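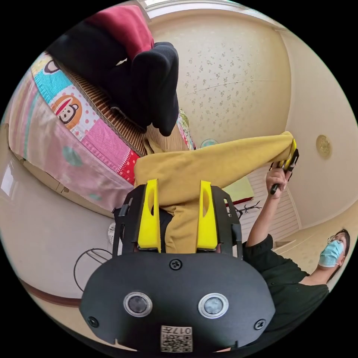
I've spent most of my working life in the linen business, and for the past year part of my job at Mirard has been teaching robots to do it. People hear that and picture me with a laptop. Nope! I hold one end of a piece of cloth in a gripper, somebody else holds the other end in theirs, and we pull, and then we do it over again until my forearms complain.

I want to say something about that, because most of what I read about automation talks about the day the machine shows up and the day the people leave. There's a long stretch in the middle, and I'm living in it.

When Mirard bought into the Junanine project, the managers in Liltelden told us that nobody on the folding floor would lose hours while it was running. So far that's been true. Five of us moved over to demonstration work, and our goal is 200 good folds or stretches a shift. The pay is a little better. The chairs are a lot better.

But the work is strange, and I wish they'd asked us about it first. Folding used to be the thing I did while I talked. My hands knew what they were doing and the rest of me was free to hear about somebody's divorce. With a gripper you have two fingers in place of ten, you can't feel the fabric at all, and if you let your mind wander you drop the corner. So we got quiet. I noticed it in the first week and I still don't like it.

Then there's the question of who owns what I know. I know how to find a corner in a tangled sheet without looking. It took me years, and my first supervisor, Veronika Prantl, had a fairly loud way of teaching it. Now it's being copied out of me at an hourly rate, the same rate whether I'm good at it or just okay. I don't think that's theft — I signed the form, I read it, I took the raise. I do think it's worth more than they're paying. If the machine goes on folding for ten years after my shoulder gives out, some small part of that ought to come back to the people it learned from.

My cousin at the Ninh plant says I'm dreaming, and to be glad of the chairs. Maybe so. I don't want the old floor back exactly as it was, either. It was hot and loud and it wrecked people's wrists, and I'd happily hand a machine the fitted sheets tomorrow. What I'd like is a seat in the meeting where they decide what happens to the five of us when the recording is done. I've asked twice now, and I'm going to ask again this month.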